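3.2 Wrist-view data and frame selection

The head camera alone gives a poor account of the last few inches before contact. When a hand closes on a garment, the hand itself hides the point of contact, and the policy has to act on what it saw a moment earlier. We therefore record a second stream from a small camera mounted close to the fingers, and both streams are passed to the policy at every step. The Makesa training set contains 3,165 demonstrations of laundry handling collected in this way, of which 3,000 were used for training. The remaining demonstrations were held out and were never used to choose settings.

Wrist images are harder to use than head images. Light is often low when the hand works among dark fabrics, and the motion of the arm smears texture and edges. Figure 3 is typical of the difficult part of the set. The ribbed gray fabric and the pink fabric are both heavily blurred, while the thin white rings on the fingers stay comparatively crisp. An early version of our pipeline, following the practice described by Ormsby in the first Plilell report, removed all images that fell below a fixed sharpness score. This removed a large share of the approach phase and left the policy with few examples of the moments just before a grasp. 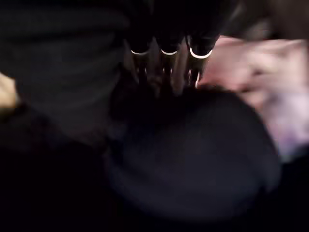
Figure 3. Wrist view in dim light, with the fingers at the upper edge of a rounded dark blue object.

We replaced the fixed score with one computed only in a region near the fingers. The region is found from the joint readings and a one-time calibration of the camera, so it does not depend on the content of the image. An image is kept if the fingers can be located inside this region, even when the fabric beyond them is blurred. Images that fail the test are not deleted. They are masked in the wrist stream, and the policy receives the head image together with a flag marking the wrist input as missing. Tipene Ormsby and Rónán Mac Giolla each reviewed a sample of 200 masked images to check the rule, and their disagreements were settled by looking at the matching head images.

Two settings had a clear effect on the outcome. The first was the size of the region. When it was too small, errors in calibration pushed the fingers out of it and good images were lost. The second was the exposure limit of the wrist camera. A longer exposure made dark cloth easier to separate from its background but increased the smear during fast motion. We settled on a short exposure and applied a brightness correction before encoding, using the same correction for training and for testing. No correction was applied to the head stream.

The policy network follows the Pindel design with one change. The two image streams are encoded separately and joined only after each has been reduced to a short set of tokens – an arrangement that lets the missing-input flag replace the wrist tokens without altering the rest of the network.

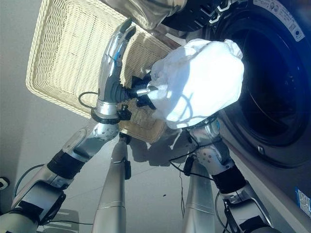

3.3 Two-Arm Handling at the Machine Door

Work at the door of a front-loading washing machine calls for both arms. A bunched cloth must be held while it is brought against the opening, and the arms share a narrow space in front of the machine. The head view is strongly tilted in this posture, so that the machine leans across the image and the floor tiles fill much of one side. We did not rotate the images to an upright position. In early tests rotation gave no gain and cut away part of the view near the door.

Each trial was scored by the Chantharasri protocol, which treats holding, placing and release as separate stages. A trial could earn credit for one stage and fail the next. We ran 60 trials for each version of the policy, with the garments, the basket and the starting posture set by a fixed schedule. The operator did not know which version was running.

The version with region-based selection completed more trials than the version with the fixed sharpness score, and most of the gain came in the holding stage. Release improved only slightly. Failures in release were usually linked to cloth caught between the fingers, a condition that neither camera shows well, and the present method does not address it. Results by garment type are given in Section 4.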